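Project report 2: Visit to the Pitanon open day
Group: Qianru Yan, Aniela Ziółkowski, Faustino Ayala
Jun 28, 2019

Purpose of visit. See a humanoid working in a home setting before we pick the task for our own final project. Our gripper (the Prorna one) still drops things, so mostly we wanted to look at hands. Pitanon opens the Lemenberg building to students and families once a year. Free, but you have to sign up. Leokadia Zieliński from the lab walked our group through.

What we saw. First a talk, too long, mostly funding. Then the mock apartment: kitchen corner, bedroom, bathroom. You stand behind a rope and watch the robot, and there is a monitor with the view from the head camera. The monitor was way more useful than the rope. Aniela took notes on the kitchen, which are in the appendix. Faustino and I stayed at the bathroom demo. Task there was toothpaste and toothbrush, tidy up the sink area.

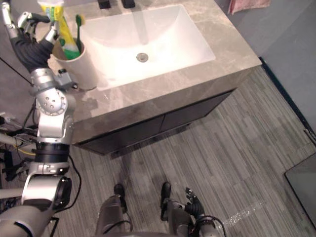

Our project has the same problem they have, picking one thing out of a tight space with other things touching it. We had planned to use blocks on a flat table. After the demo that seems too easy. The tube in the cup is a better test: the hand has to close around the upper part of it with the toothbrush standing right there in the same cup, and the lower end is down inside where the camera can't see it. Leokadia said their people argue about this grasp a lot. Squeeze too hard and the tube bends, too soft and it slips. She would not give us the force numbers. Fair enough.

Also noticed — the arm reaches in from the side, so the head camera keeps a clear view of the sink. We mount our camera on the wrist and loose half the picture every time the gripper closes. Faustino wants to move it. I agree, Aniela doesn't (cable length).

Questions we asked. How many practice runs for one task? 797 for the cup task up to May, all logged by hand at first. Is it driven by a person? Sometimes, depends on the demo. Can it do a wet counter? No real answer to that one.

What we change
Task: tube and brush in a cup, replaces blocks.
Camera: try a fixed mount, 54 cm above the table. Test both and compare.
Trials: 2 sessions, same cup.
Budget: nothing new except the cup and toothpaste.

Problems. We missed the Urbańczyk talk on tendon hands because the bathroom demo ran over. Irena Sadowski says she will ask for the slides. My recording of the Q and A has bad sound so some of teh answers above are from memory.

Still to do: appendix B, Faustino's sketch of the mount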